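Subject: Re: [handheld-grippers] rubber V pads against flat pads, first comparison
From: Chiến Đồng
Date: 22nd November

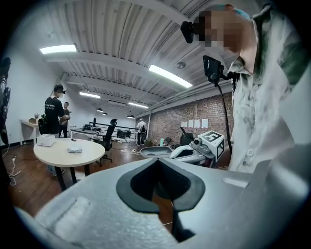
Valdebenito wrote:

> I would not trust any comparison where both pads were tried by the same person on the same morning. Your hand learns the object, and the second pad gets the benefit. We had this at Curham in April and had to throw away half of what we recorded. Also, which width did you calibrate for? If the zero is taken with the fingers lightly touching, a soft pad gives you a false reading of a few millimetres as soon as somebody squeezes. I would like to see the order of the trials before I believe the numbers.

Thank you for this, and sorry that my answer is slow. You are right about the order, and I should have written it in my first message.

We did 100 trials with each pad. They were divided into blocks of 20, and the blocks alternated: V pad, flat pad, V pad, flat pad and so on. Three people took part and each person started with a different object. So the learning of the hand is not removed, but it should be shared more or less equally. I can send the list to anybody who wants it. It is a plain text file and the column names are partly in Vietnamese, I will translate them first.

Results for the small objects (pen, screw, cable end, bottle cap):

V pad, Seden rubber: 88 good grasps of 100
flat pad, Kundness foam: 62 good grasps of 100

"Good" means that the object was lifted, carried to the tray and released inside the tray without a second attempt. If the person corrected the grasp in the air I counted it as bad. Perhaps this is too strict for the flat pad, where small corrections are very common and the object does arrive in the end.

The notch is the part that I like most in the V pad. In the photo you can see it well, the two lobes come together to a point and you look through it to the floor. For a pen or a cable the object goes into the notch almost by itself. With the flat pad the same pen turns around its own axis and then you are holding it at a wrong angle, and the policy learns this wrong angle too.

For the large objects I cannot recommend the V pad so strongly. A book or a box touches only the outer lobes, and when the box is heavy it tilts. We tried to tape a thin strip over the notch. It helped with the box and it destroyed the advantage with the pen, so we took it off again.

About the zero width. We took it with the fingers lightly touching, exactly as you feared. After your message I measured again with a luggage scale pulling on the trigger, and the soft pad gives 4 mm more closing at full squeeze. For the flat foam it is even worse, but I don't have a good number, the foam does not come back to the same thickness each time. I have now changed our procedure: we record the zero two times, light and full, and we keep both values in the session header. If somebody has a better way please tell me.

The second question in this thread was about the fiducial cube. The other gripper in the photo has it on top, white with the black square pattern, and there is a small lens beside it. My opinion until now is this:

The cube is good when another camera in the room must find the gripper. It is less good when the hand rotates a lot, for example when opening a jar, as then the room camera sees one face at a very flat angle and the pose begins to jump. In our recordings with the cube we had 1221 frames marked as lost in one long session, and nearly all of them were from the jar task. When we put the room camera higher the number became smaller, but then the reflections from the ceiling lamps came on the upper face. Matt paper is better than printed plastic. I did not expect that it would matter so much.

I did not compare with the tracking that uses only the camera on the gripper. We have the recordings but I did not have time to process them. Maybe in the next weeks.

Some smaller points, in case they save somebody an afternoon:

The screw that holds the rubber pad becomes loose after one or two hours of work. A drop of weak thread glue is enough. Please do not use the strong one, I had to drill one out.

Rubber pads collect dust and then they slip. We wipe them with a damp cloth between blocks. If you wipe only one type of pad you have of course a new unfairness in the comparison, and I am afraid we did this in the first two blocks. I left these blocks in the total. Without them the difference between the pads is a little smaller.

The trigger spring of the newer housing is harder than the old one. Two of our three people complained about the thumb. We shortened the sessions to 25 minutes with a pause.

Valdebenito, would you be willing to repeat only the pen and the cable end at Curham with your own people? I can post you two pairs of the V pads, they weigh almost nothing. It would be more convincing than another hundred trials from us, and your group has the hard trigger also, if I remember correctly.

One question for everybody: does anyone have experience with a pad where the notch is shallower? I asked Seden and they answered that they can mould it, but the minimum order is much more than we need. If two or three groups want to share an order, please write to me directly and not to the whole list.

With best regards,
Chiến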